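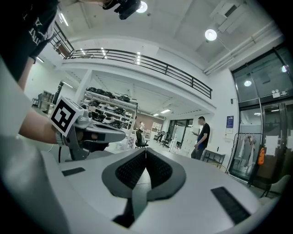

Photo: Mirta Godoy/Flostitetti News

Old Selis hall on Parkel Street opens its upstairs in April

By Tariq Tarar

I've walked past the Selis building on Parkel Street more times than I could count and never gone farther than the bike rack. So when Karaca, the company that now runs the place, said I could come by on Wednesday and look around, I said yes before they finished the sentence.

The news first: the upstairs level of the main hall opens for rent in April. There will be 18 desks up there, plus a corner for small meetings, and anyone can apply (you don't have to be a company, one person with a laptop is fine). The ground floor stays what it is now, shared project space that people book by the day or the week. It was busy when I came through, and I got very good at saying "sorry, just squeezing past."

Now the room, which I liked a lot more than I expected to! I had pictured something dark and greasy, probably because of the brick on the street side. Inside it's tall and white, with a mezzanine running the width of the hall and a black metal railing that curves along the edge of it. The ducts and pipes up at the ceiling are white too, and they head off toward a glass wall. I stood there with my head tipped back like a tourist for a good while.

Karaca spent the winter on the lights and the paint. You get a mix of fixtures now, round ones and a long strip on the high ceiling and small rectangular ones tucked in under the mezzanine. Mirta was much happier about this than I was. She has photographed in that building before, back when it was storage for a furniture importer, and told me she used to bring her own lamps.

The upstairs is 900 square feet, and you'd think with that height it would echo like a swimming pool. It does, a little. I could follow a phone call going on downstairs pretty well, including what the guy wanted for lunch. Karaca says fabric panels are on order and should be up before anybody moves in, but they didn't want to give me a date for that, so if you're a person who needs quiet I'd ask again before signing.

Heating was the other thing I asked about, having worked in a converted warehouse once and worn a hat through most of it. The system is new and the upstairs has its own control. I was warm enough in a sweater.

A few practical bits. Desks are rented by the month with no long lease, and the first 31 days can be canceled without a fee. The entrance is on the Parkel Street side, and the back gate is deliveries only. There's parking for a handful of cars, which will be gone by breakfast, so take the bus if you can. The stairs are the only way up to the mezzanine for now. A lift has been approved but isn't in yet, and Karaca told me they will hold ground floor spots for anyone who needs one until it is.

Some 1,000 people have already put their names on the mailing list, although that includes everybody who signed up to hear about the café, and the café is still just a plan. (I am one of those people. I signed up for the café.)

Applications for the desks open online at noon on the first of April, and places go in the order they come in. If you'd rather see the hall before deciding, there are walk-throughs every Wednesday at 5 p.m. Meet inside the front door, and bring a sweater in case I was just having a warm day.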